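Step 4. Sort the rolls

I keep my bandages in two rows, narrow ones in front and wide ones behind, and I stand every roll on its end so I can grab it fast. Roll them snug first, or they'll flop over on you!
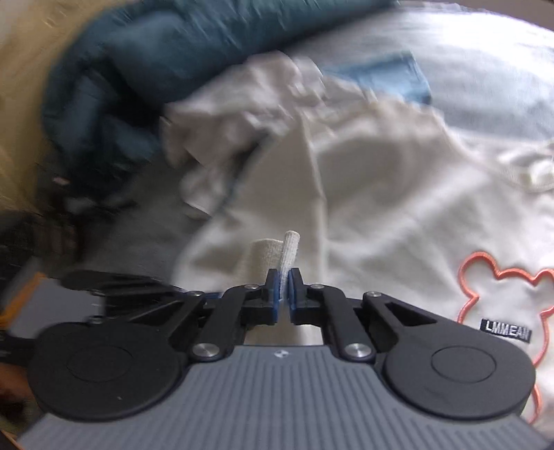 Caution: don't cram the rows full. I leave a finger's gap (my Vaher box is only 30 cm long, so it's tight) and keep the scissors in the lid.

Step 5. Close the lid and check the latch.

Questions? Write to Kaja Hunt, Weltora | Back to top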